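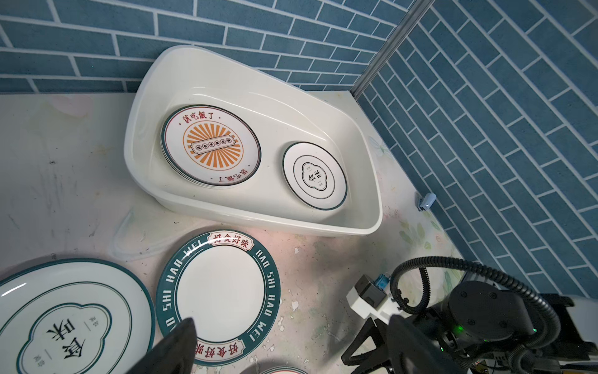

November 2022
Posted by Clemska Stories
3,123 shares | 16 comments

The Washing-Up Club

By the time the bus for Nanton had been booked and paid for, we had got as far as the washing-up basin, and I had begun to dream about plates. My mother thought it was very funny that I should stay at school until dark to teach a pair of arms to do at Lerer what I would not do at home, and she said so to my aunt on the telephone, loudly, with the kitchen door open.

I was on the left arm that term. My partner had the right one, and we sat so close together that our elbows knocked, and whenever they knocked the grippers seemed to hear about it (or so we told our teacher, who had heard better excuses). The plates with the orange sunburst were my favourites. I liked the way they looked up at you, like something that had been waiting for its dinner. The big one with HAO SHI HAO WEI round the rim I never trusted, and I always left it until last.

We quarrelled that afternoon, I should say. It was over whether a plate ought to stand up in the basin or lie down, and it went on through two packets of biscuits, and at the end of it neither of us was speaking and we were both still driving.
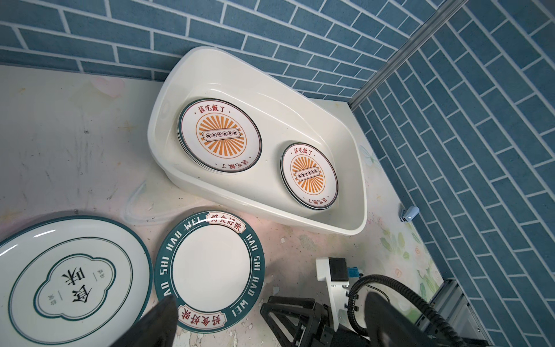 Stand them up, came the voice from the back of the room, because the judges at Nanton would be grown-ups with sinks of their own, and had we never once looked at a draining rack?

Well, we hadn't, not properly. I went home and looked at ours for so long that my father asked if I was feeling ill. And the next day I said sorry, a bit stiffly, and my partner said sorry too and moved her chair along so that our elbows had room, and we started again with just the one plate in the basin, very slowly, my arm going in and hers keeping back until I called her.

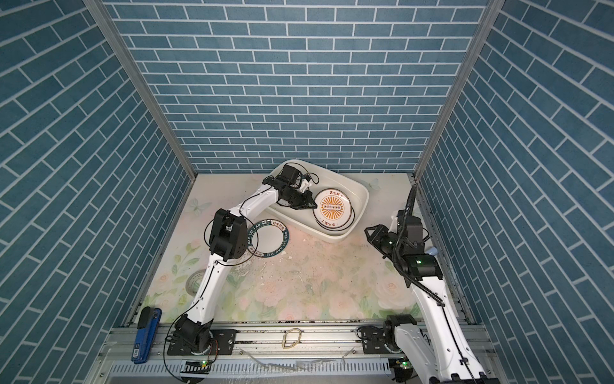

Both arms at the basin, one sunburst plate inside.

The Salcedo team had a song, and matching jumpers! We had the leftover biscuits, and we sang theirs all the way home.

8 people are following this story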